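4.2 Where clothes rest between wearings

Most respondents did not sort their clothes into clean and dirty. Of the 305 people who returned the questionnaire, the majority described at least one further group: garments that had been worn, were not thought to need washing, and were not put back with the clean ones. Manole and Lagman use the term 'resting clothes' for this group, and we keep it here.

Jumpers, jeans and dark outer layers were named most often. Shirts and anything worn next to the skin were named far less. Respondents from the Plilness blocks, where the washing machines are shared and must be booked, kept garments in the resting group for longer than those in Etard, where nearly every flat has its own machine. We had expected the difference to follow household size, but it held when single-person households were looked at alone.

The places used for resting clothes were seldom made for the purpose. Chair backs came first, followed by door hooks, banisters and the bed itself. The bed was mostly a daytime place. Garments were laid there after the bed had been made and moved again at night, often to the chair, so that one jumper could have two regular places within a single room. A respondent in Etard wrote that she 'could tell the time by where the cardigan is'. Folding was less common than hanging or draping, except on beds, where folded garments were the usual form (Figure 6).

Several diary keepers treated folding as a sign to other members of the household. A folded garment was to be left alone, while a crumpled one could be taken to the wash without asking. These rules were rarely spoken about. They came up in the diaries mainly when they had been broken – a pair of trousers washed too soon, or a work top missing in the morning.

Colour also mattered. Dark garments were judged by smell and by feel, pale ones by eye, and dark garments stayed in the resting group longer as a result. Morikawa reports the same pattern among students in shared housing, although her diaries ran for 30 days and ours were shorter.

Figure 6. A folded black garment on a bed with a pale yellow patterned sheet. 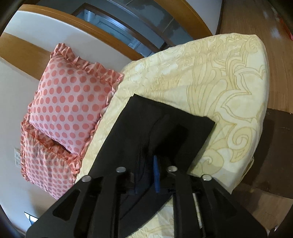
4.3 Deciding to wash

The diaries contain 848 entries in which a garment was moved to the wash. Visible marks were the reason given most often, followed by smell. A smaller group of entries gave no reason beyond the machine having room in it, and these came almost wholly from Etard.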